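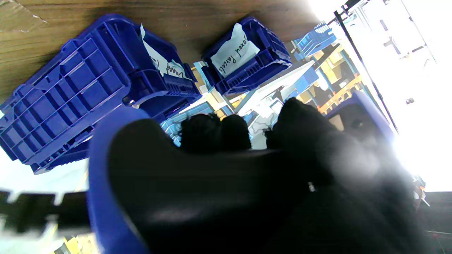

Ishbel Lindsay on Culach, kerning and getting paid for it

Ishbel Lindsay released her first typeface, Culach, six years after she started drawing it. It is a text serif in four weights, and it has sold steadily to small publishers and a few museums. Her second family, Mindero, went on sale on 2019-03-27. We spoke by phone for an hour and a half, and she was drawing for part of it.

She did not train as a type designer. She studied geography and then worked at a printing firm, where she prepared other people's files for the press.

"I was the person who rang you up to say your fonts weren't embedded," she says. "You see a lot of bad files in that job. I got interested in why some typefaces held up on cheap paper and others went to mush. You'd get a paperback back from the press and the lower-case e had filled in on every page."

Culach began as an attempt to fix that one problem. She drew an e with a larger eye and a flatter bar, then an a and an n to go with it, and carried on in the evenings. The first version had 30 characters and no capitals. She set a parish newsletter in it, borrowing the capitals from another typeface, and says it looked dreadful.

Her drawing method has changed since then. She used to work on tracing paper at a cap height of ten centimetres and scan the results. Now she draws small, with a pencil, and goes to the screen as soon as the proportions are settled.

"Big drawings lie to you. You get lovely curves at that size and then you set them at nine point and the whole lot looks sleepy. I'd sooner get an ugly version working in a paragraph and tidy it up from there."

She tests with real text from the start. For Mindero she used a Portuguese cookery book, a bus timetable and a long report on river levels. The cookery book came from Afonso Lobo, a letterpress printer in Bragança who has helped her with accents since the first release. He sent back the early proofs of Culach with the tildes circled in red.

"They were too flat, and they were sitting too high. I'd drawn them as an afterthought, like most English-speaking designers do, and Afonso could tell. He said the page looked as if it had been rained on. So for Mindero I did the tilde and the cedilla before I'd finished the capitals."

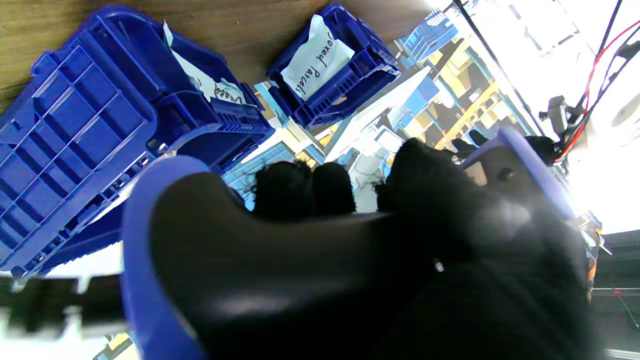
The finished regular weight of Mindero has 1399 glyphs. That covers the European languages written in the Latin alphabet, plus Vietnamese, small capitals and four sets of figures. Lindsay says the figures took longer than the alphabet did.

"Everyone looks at the ampersand. The people who write to me after they've bought it are asking about the figures. Do the tabular ones line up in bold? Is there a slashed zero? Can I have a fraction bar that doesn't crash into the seven? I had a long exchange with a woman who sets tide tables. She was right about all of it."

Kerning was shared with Noelia Robles, a freelance font engineer who also wrote the scripts that build the final files. They work from a list of almost 1000 pairs that Lindsay checks by eye. The rest are handled by grouping letters with similar sides.

"Noelia is stricter than I am. If she finds me kerning more than she thinks is sensible, she sends the file back and tells me to fix the spacing. Usually the r is to blame. I had the r too wide for most of last year and kept patching round it."

I asked about licensing, which takes up a good part of the questions page on her site. Culach has a free trial version with a reduced character set. Lindsay took out the figures and most of the punctuation, leaving the full stop and the comma.

"People can lay out a page with it and see if they like it. They can't very well publish with it, although some have tried. I saw a café menu with all the prices in a different font."

She is relaxed about students and about anyone making a wedding invitation. She is less relaxed about firms. In October she found Culach on the packaging of a range of biscuits, without any record of a sale. She wrote to the company, a person in the accounts department replied the same afternoon, and the invoice was paid within the month.

"The designer had used the trial file and drawn the missing bits himself. I don't think he meant any harm by it, he'd moved on by then and they didn't know. Most of them pay when you ask. You do have to ask, though, and I put that off for years because I hated writing the letters."

Her licence was nine pages long when she started, copied in large part from a bigger foundry's. It is now two. There is one price for desktop use, one for websites, and apps are dealt with by email. 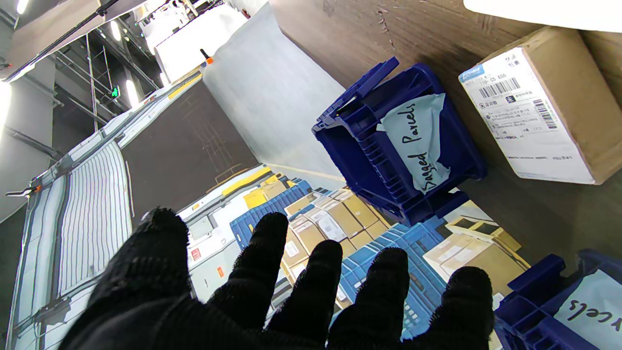 Sales of Culach pay for about half of her working year. The remainder comes from custom work – extending existing typefaces for companies that need another language or another weight. The largest job so far was for Trerneo, a publisher of walking guides, which wanted a narrow sans for map labels. Ok-hee Na, who was art director there at the time, asked for something that could still be read at five point over contour lines.

"Ok-hee printed everything on the actual map paper and went out in the rain with it," Lindsay says. "I got photographs of my lower-case g with a thumb next to it. We opened up the g quite a lot after that. We also made the i and the l more different from each other, which matters when half your place names are in Welsh."

That typeface belongs to the publisher for five years, after which Lindsay can sell it herself. She thinks she will redraw it first. The bold was done in a hurry and she is not happy with the capital S.

The next project is already under way. Sumeya Belay, who designs Ethiopic type, has been drawing a companion to Mindero for Amharic and Tigrinya, and the two of them exchange proofs every couple of weeks. Lindsay is clear that the drawing is Belay's. Her own part is to adjust the Latin where it needs to change.

"My first thought was that the Ethiopic would have to match the Latin. Sumeya said no, let's see what happens if the Latin moves. So I've made a second set of Latin letters, a touch bigger, with a bit less contrast. They sit much better beside hers. I might end up using them on their own."

There is no release date. Belay still has the punctuation and numerals to draw in three of the weights, and Lindsay has promised Robles that the italic of Mindero will be respaced before anything new goes in. The trial version of Mindero is on her site now, with the question mark left in this time.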